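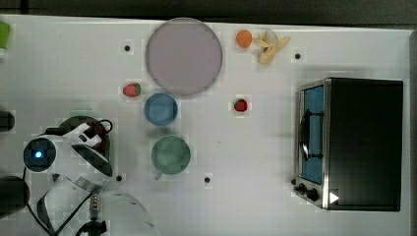
Kitchen & Pretend Play

Last updated 15/06/2018

Best way to store play food and real dishes together?

Posted by Watuvine

Hi all! So we turned one end of our white table into a play kitchen spot, and it has kind of taken over. There's the toaster oven on the right (a real one, unplugged whenever the kids play, I promise), a big mauve plate, a blue bowl, a green mug, and then the toy fruit. We've got the orange, the banana with the peel fanned out, and the strawberries, which roll off and end up under the couch every single night.

We got the first batch of food in December and I've been using a deep bin, but everything sinks to the bottom and my youngest dumps the whole thing out to find one strawberry. I don't mind the mess during the day, I just want the table back by dinner. Floor space is tight, so no big play kitchen please! What do you use?

Ehlers

Go shallow! We had the deep bin problem too (same dumping, same crying over one lost grape) and switched to two flat trays that slide under the table. One is for dishes and one is for food. The kids can see everything at once so they don't dig. I let mine use the big plate as the "fruit tray" at cleanup, so all the fruit goes on the plate and the plate goes in the tray. It takes maybe 3 minutes if no one is arguing.

For a banana like yours I'd lay it on top, peel up. My daughter's had one with open peel pieces too and a heavy bowl sat on it for months. It never looked right again.

Also I would move the toaster oven. Ours lives on the counter and we made a pretend one out of a shoebox. Unplugged is fine until the day you forget, you know?

Dildale

just get a basket with a lid

Wivia

Agree with Ehlers on the trays, but mine is a hanging shoe organizer on the back of the pantry door. Clear pockets, so one for fruit, one for cups and so on. Plates don't fit, sadly, so those go in the cabinet with ours. If your mug and bowl are real ones I'd do the same with them and give them a wash while you're at it. Toy strawberries go in the lowest pocket at our house, and my two-year-old puts them away herself now!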